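Hultidstead Press Opens Field Notes Series to Short-Form Ethnography

January 17, 2026

Hultidstead Press today announced Field Notes in Common, an open-access series of short ethnographic texts edited by anthropologists Quyên Từ and Réjean Nguyen. Submissions are open now and the first set of texts will be released in March.

The series accepts manuscripts of up to 4,000 words based on original fieldwork. Eligible formats include annotated field notes, commented interview transcripts, kinship and household diagrams with accompanying text, and working translations of local terms. Full-length articles and literature reviews are outside its scope.

Each manuscript is read by two reviewers, one of whom must have conducted research in the region or language concerned. Reviews are signed and published with the text. Authors may post a reply of any length, and earlier versions remain accessible under the same permanent identifier.

"A field note loses information each time it is rewritten for an article," said Quyên Từ, series co-editor. "We are asking authors to mark what was written on site, what was added later, and in which language each passage was first recorded." 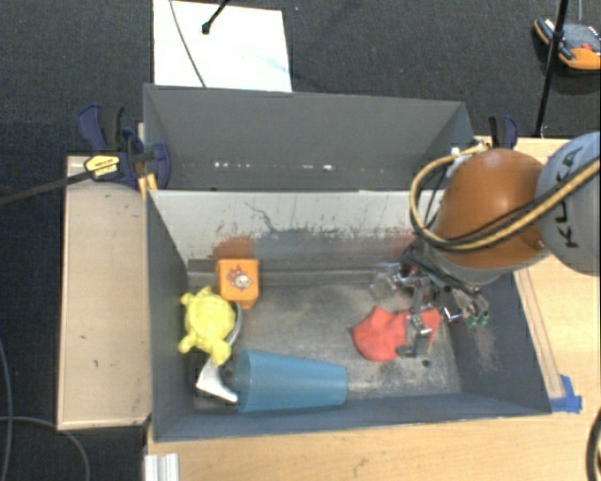

Two gray bins on a light wooden tabletop, with an orange item inside the front one.

The opening set contains 14 texts. Subjects include land inheritance disputes, apprenticeship among boat repairers, the vocabulary of debt in market towns, and the conduct of funeral meals. Five of the texts appear in two languages on facing pages. Rhona MacAulay contributes an introduction on regional traditions of note-taking and their relation to university training.

Texts are hosted on Sallirau, the press's publishing platform, in HTML and PDF. Passages are numbered by paragraph so that citations hold across formats. Authors retain copyright and pay no fees. Place names and personal names may be masked on request, and the masking method must be stated in a note at the head of the text.

Consent documentation is required for all identifiable participants. Where consent was given orally, authors submit a dated statement describing the circumstances and the language used. These records are held by the editors and are not published.

"Reviewers receive a separate form for translated material," said Teodor Śliwiński, who coordinates review for the series. "It covers glosses, transcription conventions and any term left untranslated."

Manuscripts should be submitted through the Sallirau author page. Questions about eligibility may be sent to the series editors before submission.

About Hultidstead Press
Hultidstead Press publishes monographs, edited volumes and open-access series in anthropology, folklore and oral history.

Media contact
Li-hua Chien, Communications, Hultidstead Press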